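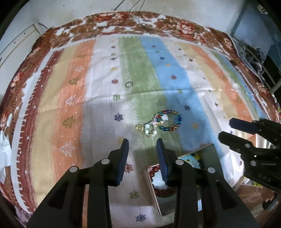 Two hand-held grippers over beaded bracelets on a striped cloth.

Last updated: 23 June 2024
By Marjan Fallahi

Participants wanted: teach small tasks by hand

Gistwood is looking for 27 people who will show our robots how to handle jewelry and other small things. You hold one gripper in each hand and do the task yourself, for example picking up a bracelet and laying it in a tray. The grippers record your movements, and the robot learns from them later.

You do not need any technical knowledge. Patience is more important – beads slip easily, and you will repeat the same task many times. You should be at least 18, have good use of both hands, and be able to work seated with short breaks.

The work takes place in July at our Femness office. Each person comes for 5 sessions of around 3 hours. The payment is $1,395 for all sessions, and it is made after the last one. Travel costs are not included.

To apply, please write a few lines to Hauke Wegener at the Femness office and tell us which weeks in July are possible for you. Experience with sewing, beading or model building is welcome, so please mention it. We answer every application, also when the places are already full.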